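Undville coat

The Undville coat is a style of long, unlined wool overcoat associated with the town of Undville, where it was first sold by the Kramer dry goods store. It is cut straight from the shoulder, falls to mid-calf, and closes with a single row of six buttons, the lowest of which is traditionally left undone and, on cheaper versions, cannot be done up at all. The coat enjoyed a modest local following, a long period of neglect, and then a revival that surprised the people who had been giving theirs to the dog.

Origins

The first coats were made from surplus blanket cloth that Kramer had ordered in error and could not return. Early examples came in two colors, described in the store's ledger as "brown" and "other brown." Sizing was generous. A customer buying one in February was expected to wear it over a sweater, a vest and whatever else was to hand, and the armholes were cut deep enough to allow for this. Worn over a shirt alone, the coat tends to rotate.

Name

Outside Undville the garment was sold as the Lavau, apparently in the belief that it sounded more expensive. The price was raised to match. Collectors still argue over whether a Lavau with horn buttons counts as an Undville, a question on which the buttons themselves offer no help.
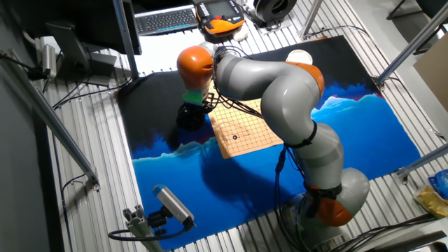

The sleeve is the feature most often discussed by people who discuss sleeves. It is made in two pieces, with a seam running down the back of the arm and a slight forward bend at the elbow, so that it hangs curved even on a hanger. Pattern cutters learn early that an arm is a set of straight lengths with joints between them, much as on a gray robot arm with its orange housings at elbow and wrist, and that cloth has to be found for the bend from somewhere. The Undville takes it from the upper back, where a single deep pleat opens when the wearer reaches forward. Later copies left out the pleat to save cloth, and are easy to identify on buses by the wearer's inability to hold the rail.

Revival

The coat returned to notice through Seraina Mösli, a designer who found one in her aunt's garage and wore it to a trade show without cleaning it. Her label, Jonasach, issued a shortened version in September 2018 with a run of 40 coats, all in other brown. The hem was raised to the knee, the collar was narrowed, and a pocket was added on the inside for a phone. Traditionalists objected to the pocket. They were more forgiving about the hem, having spent years catching the old one in car doors.

In her pamphlet The Honest Overcoat, the costume historian Wiebke Brandes calls the Jonasach version "perfectly nice," and devotes the next 15 pages to its collar.

Wear and care

The cloth is heavy and slow to dry. Brushing is preferred to washing, and owners are advised to store the coat on a wide hanger, as narrow ones leave a point at each shoulder that can take a whole winter to relax. Moths are fond of it. Repairs are commonly made with darning wool of a near but visibly different shade, and a well-mended elbow is thought to add to the value, at least by those selling one.

See also: Blanket coat; Car coat; Inverted pleat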